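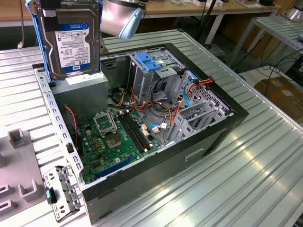 Trarell 项目本期的工作集中在台式机主机的拆解顺序和部件定级两项上，整机翻新部分基本停在上一期的状态，待备件到齐后再恢复。本期处理的机型以立式塔式机箱为主，来源是 Jendport 三处办公点集中淘汰的设备，配置接近，但批次混杂，机箱内部的走线方式差别较大。拆解一律采用侧放：机箱平卧于工位台面，侧板取下，开口朝上，主板、电源、驱动器支架和线束同时可及。典型的中间状态是处理器插座的压盖已掀开、触点区外露，旁边两条内存插槽空置，而橙、黄、红、黑各色电源线仍横在机箱内部。这一状态在工单中记为“二段”，本报告后文多次提到的触点损伤和线束干涉，都与二段有关。

## 一、报告范围

本报告向 Nendbridge 资助方说明 Trarell 项目本期的进度、偏差和下期安排。经费使用明细另附表，不在此重复。上期报告中列为“待定”的三个事项（存储介质处置流程、插座触点检验标准、线缆分类口径），本期有两项已定稿，线缆分类口径仍未定，原因见第五节。

资助协议约定的目标为处理主机 400 台，按“可再用部件”“可修部件”“材料回收”三个去向出具流向记录。到本期末累计完成 200 台，即约定数量的一半。完成的判定以流向记录闭合为准，机箱已拆空但仍有部件挂在待检区的，不计入完成数。按拆解工序本身的口径，数字会更高一些，但与协议口径不一致，报告中不采用。

## 二、拆解顺序的调整

上期使用的顺序是先电源、后主板、再驱动器。实际执行中的主要问题是电源先行拆除时，线束要从主板和驱动器支架两侧同时抽出，容易带动数据线接头，个别主板上的接口塑料壳因此开裂。本期改为以下顺序：

1. 侧板取下，机箱侧放，登记机箱编号和主板型号。
2. 断开全部驱动器的电源接头和数据接头，取出驱动器，连同其托架或导轨一并登记。
3. 取出内存条，装入防静电袋。
4. 拆除散热器，掀开插座压盖，取出处理器，装盒。
5. 断开主板供电，理顺线束，拆除电源。
6. 拆除扩展卡和主板。
7. 机箱、支架、挡板转金属件区。

第二步提前的直接考虑是存储介质的管控。按新流程，驱动器在主机进入工位后首先离开机箱，并在同一工单上登记序列号，介质与主机的对应关系不会在后续步骤中丢失。上期出现过驱动器与主机编号对不上的情况，追查耗时较长，最后只能按“来源不明介质”统一销毁，本可再用的驱动器也一并损失。本期未再出现此类工单。

第四步与第五步的先后有过讨论。先拆电源可以腾出操作空间，散热器的螺钉更容易够到；先取处理器则可避免电源在移出时碰到散热器。试行两种做法后，仍采用先取处理器的顺序，但增加一条限制：处理器取出后，插座压盖应尽快复位并加装保护盖；一时没有保护盖可用的，工单上注明“插座裸露”，线束的整理必须从远离插座的一侧进行。

第六步中，扩展插槽较长的主板要注意机箱底部边缘的间隙。部分机型的扩展挡板与机箱后部连为一体，需先将挡板松开才能抬起主板，强行抬起会使后部接口区域受力。作业指导书已补充这一条，旧版已收回。

## 三、存储介质

### 3.1 流程

存储介质处置流程本期定稿。驱动器离开主机后分三条线：

- 接口类型和容量符合再用清单的，进入读取检测，通过后执行全盘擦除，擦除记录与序列号绑定。
- 接口符合但检测不通过的，不做修理，直接转物理销毁。
- 标签缺失或序列号无法辨认的，一律销毁，不进入检测。

再用清单目前以 3.5 英寸硬盘为主。标签上标明容量 1.0TB 一类的硬盘在本期来料中属于再用需求较高的规格，下游接收方主要用于教学机房和档案备份，对读写速度没有特别要求，对擦除记录要求较严。容量偏低的驱动器需求有限，是否继续检测需要重新核算人工成本，拟在下期报告中给出建议。

### 3.2 托架与导轨

驱动器的托架和侧面导轨以前随机箱报废。本期改为与驱动器一并登记后单独存放，原因是下游翻新机箱时经常缺导轨，而这类塑料件没有通用规格，单独采购困难。导轨按颜色和卡扣形状分盒，颜色只作为初步分拣依据，不代表可互换。已发现外观相近而卡扣位置不同的导轨，混装后驱动器固定不牢，在翻新机的搬运测试中松脱。分盒时以卡扣对样为准。

导轨从驱动器上取下时不得用螺丝刀撬动，应先按压卡扣再平移。个别旧导轨已经变脆，取下时断裂，按材料回收处理即可，不必在工单中单独说明。

### 3.3 擦除工位的瓶颈

擦除工位是目前全流程最慢的一环。大容量驱动器单次擦除占用通道时间长，工位通道数固定，拆解端加快后，待擦除的驱动器在周转架上积压。积压本身不影响介质安全，周转架上锁，进出有登记，但会推迟流向记录的闭合时间，从而影响完成数的统计。

本期尝试过将检测与擦除分开排队，即先对整批驱动器做快速检测，不合格的立即转销毁，合格的再进入擦除。这样做能较早剔除不合格件，但增加一次插拔，接口磨损和登记出错的机会随之增加。综合来看收益不明显，拟维持检测与擦除在同一通道连续进行的做法，通过增加通道解决。所需设备列入第七节。

## 四、主板与插座检验

### 4.1 插座触点

插座触点检验标准本期定稿。此前的标准只有“无明显弯曲”一句，不同班次判定结果差异较大，同一块主板复检后改判的情况时有发生。新标准规定：

- 检验在斜射光下进行，至少从两个方向观察触点阵列，反光不一致的区域用放大镜复查。
- 发现单个触点偏斜但未与相邻触点接触的，判为“可修”，由指定人员校正后复检。
- 两个以上触点偏斜，或任一触点断裂、缺失，判为“材料回收”。
- 触点区有导热材料残留的，先清洁，干燥后再检，不得带残留定级。

标准中没有规定触点高度的测量方法。项目现有量具不适合这一用途，采购专用量具的费用与主板再用价值不相称。代替办法是装机试通电，这在翻新环节本来就要做，因此只需保证目检能挡住多数不合格件。

触点损伤的来源经过排查，主要有两个：一是压盖掀开后长时间不复位，线束在整理过程中扫过插座；二是处理器取出时手势倾斜，边缘刮碰触点。针对第一项的措施见第二节。针对第二项，作业指导书补充了垂直提起的要求，并在工位上张贴了图示。措施实施后触点类改判减少，但样本所跨的机型不一，暂不作定量比较。

### 4.2 内存插槽及扩展插槽

内存插槽主要检查卡扣弹力和槽内异物。灰尘用干燥气流清理，不使用毛刷，上期有刷毛残留在槽内导致识别不稳定的记录。单侧卡扣断裂的插槽，若主板上尚有其他可用插槽，仍可定为再用，但标签上须注明可用槽位；全部插槽均有损坏的转材料回收。

扩展插槽的损坏集中在较长的显卡插槽，表现为末端卡扣断裂或槽体一侧松动。卡扣断裂不影响定级，仅备注；槽体松动须复查焊点。这一类主板送修后返修率偏高，维修班组建议直接降级，项目暂未采纳，待下一批数据汇总后决定。

### 4.3 电容与外观

电容鼓包、渗液的主板直接进入可修类。可修类中约 80 块主板目前积压在维修区，主要等待电容到货。备件订单由 Siu 供应，交期较合同约定推后，已书面催告，对方答复于 10 月交付。如届时仍未到货，拟从可修类中选出故障相同的主板，以拆件互补的方式先行修复一部分。拆件电容的寿命无法保证，修复后的主板只能配给对连续运行没有要求的用途，并在流向记录中注明。

外观检验不作为定级的否决项。板面积灰、丝印磨损、接口挡片轻微变形均可接受。接口挡片变形以至于插头无法完全插入的，更换挡片后复检。

## 五、线缆与电源

线缆分类口径仍未定，分歧在于数据线是否逐根检测。逐根检测可以给出明确的再用结论，但单根线缆价值低，检测时间占比过高；不检测则下游翻新时偶有故障线混入，排查故障的时间又转嫁到翻新环节。现行的临时做法是外观检验加抽检，接头塑料开裂、金属弹片缺失、线身有明显折痕的直接淘汰，其余按长度和接头方向捆扎。抽检不合格的批次退回逐根检测。

机箱前部指示灯和开关用的细线，以前常在拆主板时被扯断。这类线在翻新时必须与机箱配套，断线后整个前面板只能报废。现在要求在第五步理顺线束时一并拔下，绕好后固定在机箱前框上，随机箱流转。主板上靠近前框的针脚排列因厂家不同而异，拔线前应记录插接位置，工单已增加对应栏目。该栏目初期填写率偏低，原因是栏目位于工单背面，改版后移到正面。

电源单独检测，不随整机通电。检测项目包括空载电压、带载电压和风扇运转状态。项目不打开电源外壳，风扇异常的电源直接转材料回收。有接收方提出希望保留风扇异常但电压正常的电源，用于自行更换风扇，项目没有同意：电源外壳一旦打开，后续的安全责任难以界定。

电源线束较长且分支多，拆下后如不捆扎，堆放时容易相互缠绕，分离时又可能损坏接头。规定在离开工位前用可重复使用的扎带固定，一处靠近电源本体，一处靠近末端接头。黏性胶带禁止使用，残胶清理费时，且影响再用件外观。

## 六、场地与工位

Jendport 工场本期完成了台面的重新布置。原有木质台面更换为带凹凸纹的金属台面，机箱侧放时不易滑移，螺钉也不易滚落到台面以外。金属台面带来的问题是静电防护和接地，台面已逐一接地，接地电阻按月测量，记录留存工场。裸露的主板和驱动器不得直接置于台面，离开机箱后应放在防静电垫或托盘上。台面纹路内容易积存螺钉和碎屑，换批时须清理，防止小件落入下一台机箱。

工位照明由顶部单一光源改为顶部加侧向光源。机箱侧放后，驱动器支架和电源会在主板上投下阴影，插座和针脚区域看不清楚，侧向光源主要解决这一问题。侧向光源的高度可调，检验触点时下调，其余时间保持在不妨碍取放机箱的位置。

周转区仍然偏小。拆空的机箱体积大，转运频次受金属回收方车次限制，遇车次推迟时会占用来料区。现行办法是将机箱嵌套码放，侧板单独平叠。嵌套码放要求机箱内支架已拆除，带有驱动器支架的机箱无法嵌套，因此第七步中支架拆除改为必做项。支架以铆钉固定的机型除外，单独堆放。

工伤记录方面，本期仅有轻微割伤，均发生在机箱后部挡板和前框冲孔边缘。相应机型的工位已配发防割手套，但精细操作时手套妨碍手感，规定仅在搬运机箱和拆除金属件时佩戴。

## 七、偏差、风险与下期安排

本期主要偏差为流向记录闭合滞后，成因是擦除通道不足和电容备件延期，拆解能力本身不构成限制。若两项均按计划解决，剩余数量可在协议期内完成。若擦除通道不能增加，预计期末仍会有一部分主机处于“已拆解、未闭合”状态，届时需要资助方确认是否接受以拆解口径补充说明。

来料方面，Jendport 办公点的淘汰计划有可能提前，来料集中到达时周转区无法容纳。已与来料方商定分批送达，但对方仓储条件同样有限，约定的执行情况需要持续跟踪。

下期安排如下：

- 新增擦除通道 5 条，含配套机架和登记终端，费用在设备预算内调剂，不申请追加。
- 电容到货后集中处理维修区积压主板，先做需求明确的机型。
- 线缆分类口径定稿，依据为本期抽检记录和翻新环节的故障反馈。
- 低容量驱动器检测成本核算，提出保留或取消检测的建议。
- 修订作业指导书，将二段的允许停留时间写入正文，目前仅以工位告示形式执行。

关于二段停留时间，尚有一点需要说明。班次交接时，主机可能停在插座外露的状态等待接班，现行告示要求交接前完成压盖复位，但未规定由交班方还是接班方检查。修订稿拟规定由交班方复位、接班方在工单上签认。签认栏的增加会使工单再次改版，拟与插接位置栏目的调整合并，一次印制，旧工单用完为止。

需要资助方答复的事项有两件：一是设备预算内调剂是否需要书面批复；二是流向记录中“拆件互补”修复的主板可否计入可再用部件。后者在协议文本中没有对应条款，在收到答复之前，此类主板单独列项，不并入任何一类。

附表清单：部件流向汇总表；驱动器擦除及销毁登记摘要；主板定级改判记录；台面接地测量记录；经费使用明细。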